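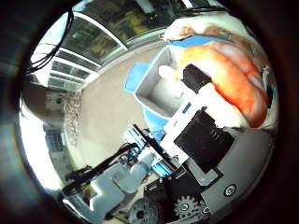 Home | News | Town | Sport | Weather | Contact

Grivton summer fair cut to one day as council agrees smaller plan

14 June 2020

The summer fair in Grivton will go ahead this year, but it will last one day and it will be held only on the upper field. The town council agreed the smaller plan at its meeting this week, after a long discussion about money, parking and the state of the lower field.

The fair normally runs for three days. Last year 2933 tickets were sold over the whole event, and the organisers say that many more people came in the evening, when entry is free. This year there will be 979 tickets, all sold in advance. Tickets will not be sold at the gate, and people who arrive without one will be asked to go home.

Mitsuko Ichikawa, who has organised the fair for four years, told the council that she had first thought to cancel it.

"In January we had a full programme and every place for the stalls was taken," she said. "After that we had to begin again from zero. I prefer to have a small fair which is done well. If we miss one year, it is very difficult to bring the stall holders back."

The lower field has been a problem since the winter. The drain along the hedge is broken in several places, and the ground there stays soft for many days after rain. The council had hoped to repair it in spring, but the work was delayed and the company from Hosar which was going to do it has now given a later date. Without the lower field there is no space for the big rides, and the fair has told their owners that they are not needed this time.
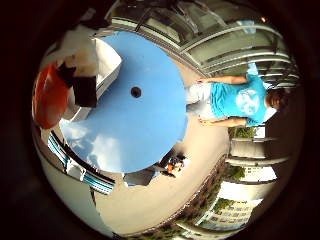

The rides bring in a good part of the income, so the organisers had to look for savings in other places. There will be no printed programme, and the evening concert has been taken out. The brass band from Skikness has offered to play in the afternoon without payment - only the cost of the bus must be covered.

Food will be sold from 12 o'clock. The stalls will stand further apart than before, in two lines, and visitors will walk round the field in one direction. The tea tent, which is usually the busiest place of the fair, will be open at both sides. People are asked to bring their own cup if they can.

Not everybody on the council was happy with the plan. Some members asked if it was right to spend public money on an event which fewer people can attend. Others were worried about the streets near the upper field, where parking is already difficult on a normal weekend. It was agreed in the end that School Lane will be closed to cars for the day, except for people who live there, and that visitors can leave their cars at the Bastos factory, ten minutes away on foot. The factory has given its permission, but it asks that all cars are gone by seven in the evening.

The plan was passed with three votes against.

Ms Ichikawa said after the meeting that she was relieved. She also said that several of the older traditions would stay. The cake table, the plant sale and the children's races are all in the programme, although the races will be run in smaller groups and parents must give the names of the children before the day. The dog show will not be held. "I know that some families will be sad about the dogs," she said. "We will have it again when there is more space."

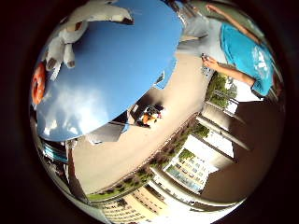
How to get tickets

Tickets can be ordered from the town office by telephone or by letter, with no more than four for each household. People who live in Grivton can order first, and what is left will be offered to the villages on the Hosar road one week later. The price is the same as last year, and children under five do not need a ticket.

Those who bought a ticket early for the concert will get their money back. They do not need to write to the office, as it has a list of the names, but people who paid in cash should bring the receipt.

The date of the fair will be confirmed when the police have seen the plan for School Lane. The office expects an answer before the end of the month.

Related news

Hosar road works will take longer than planned
Skikness band looks for young players
Library opens again with shorter hours
Letters: the drain at the lower field
New bus times between Grivton and Skikness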